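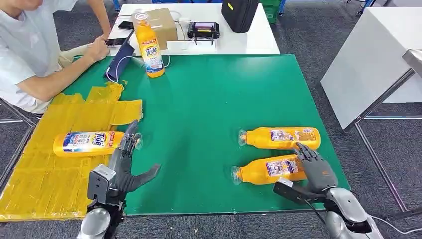

Detergent bottle

A detergent bottle is a container of rigid or half-rigid plastic in which liquid laundry detergent is sold, stored and poured. It is closed with a cap that in many designs serves also as a measuring cup. Bottles of this kind are found in homes, laundromats and small hotels. The article treats the bottle itself; for the liquid, see Laundry detergent, and for the small dissolving packets, see Detergent capsule.

Contents
Shape and material
Cap
Color and label
Storage
Reuse and recycling
Collecting
See also

Shape and material

The body is usually made by blow molding, a process in which a tube of warm plastic is closed inside a mold and pressed by air against its walls. The most common material is high-density polyethylene, which resists the detergent well and does not break easily when the bottle falls on a hard floor. Bottles in which the liquid must be seen from outside are often made of PET.

Large bottles have a handle, either formed as a hollow part of the body or fixed to it. Smaller ones are often without a handle and are held around the waist, where the body may be narrower. The base is mostly oval or a rectangle with rounded corners, and this permits the bottles to stand close together on a shelf. A flat and wide body gives more room to the label, but it is also easier to knock over than a round body of the same height.

A ribbed surface near the grip is helpful for wet hands. The household goods maker Hegyi used such ribs on the sides of its refill bottle Jultora. The designer of the bottle, Judit Deák, made 36 models of the grip in plaster before the final form was chosen.

Cap

Three types of cap are in general use.

Screw cap with measuring cup. The cap is turned off, filled up to a line and emptied into the drawer of the machine. In many bottles a spout stands in the neck and a drain hole behind it leads the remaining drops back to the inside.

Flip cap. The lid stays connected to the bottle by a hinge. It is usual on smaller bottles and on detergents for hand washing.

Press tap. The bottle lies on its side on a shelf and the liquid leaves through a valve. This type is found mainly on very large packages.

Measuring caps can be clear or colored. Clear caps, like the ones on the bottles lying down in the picture above, let the user see the level of the liquid from the side. In a colored cap the lines must be read from above, and when they are only raised and not printed they can be difficult to see in weak light. Keith Heywood, in his booklet The Laundry Shelf, complains about this at length and recommends to mark the line with a waterproof pen.

Color and label

Strong colors are traditional for the detergent bottle. Orange and yellow are much used, and so are blue, green and white. The same brand can be sold in several countries with a label in the local language, while the logo stays as it is. A Tide bottle, for instance, may carry the word "Tide" in its usual red and orange letters together with Chinese text.

The label is either a sticker on the front and the back or a sleeve that goes around the whole body. Information on the correct dose is commonly placed on the back, often as a small table by size of load and by hardness of water.

Storage

Detergent bottles are best kept upright, closed, and out of the reach of children. A bottle which lies on its side for a long time can leak at the thread of the cap, especially when the cap was put back with detergent on it. The liquid is slippery on tile and stone, and a spill should be taken up with a dry cloth before water is used. Frost can make some liquids thick.

The liquid should not be moved to a drink bottle or another food container.

Reuse and recycling

An empty bottle can be rinsed and filled again from a refill pouch or at a refill shop. The shop Ekeck, founded by Botond Bodnár, accepts bottles of any brand if the volume is up to 2 liters. Where polyethylene bottles are collected, local rules say if the cap should be left on.

Collecting

The private collection of Uwe Petersen contains 149 detergent bottles, most of them empty and with the original cap. The catalog was last revised on 25 November 2018.

See also

Fabric softener
Measuring cup
Refill pouch
Blow molding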